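Two months with the Praron finger kit

The Praron finger kit arrived in September and I have been using it most evenings. 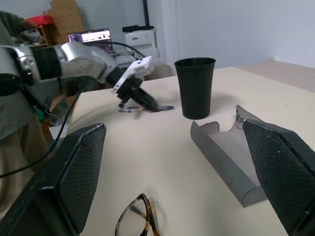 I paid 684 euros for the set, which gets you two long fingers with textured pads, the mounting plate, a small camera and a bag of screws. The arm isn't included. Wemix sell a bundle with one for 2150, but I already had mine.

Fitting took me an evening. The printed guide skips the step where you set the finger spacing, so I wrote to support and Abla Nseir sent me the missing page the next morning. Good service, though the page should be in the box.

What I mostly wanted to know was how it copes with ordinary small things on a table. A pen lying flat is the hardest of the lot. The pads are wide and you have to come in very low, and the first week I knocked more pens than I picked up. Cups are easy, even a tapered one, as long as you grip below the rim. Thin bendy plastic is somewhere in between, and I still squash it now and then. I haven't dared try my glasses.

The mesh on the pads grips well but holds dust. I wipe it with a damp cloth. Replacement pads are 126 a pair, too much in my view.

The software is fine. It froze twice on my old laptop and not at all on the newer one. The camera view is clear close up, but fast moves come out smeared, so I slowed everything down.

Přemysl Brabec asked me whether he should get this or the Obeidat one. I haven't used the Obeidat, so I can't say. If you have an arm already and some patience, the Praron is worth the money. I'm keeping mine.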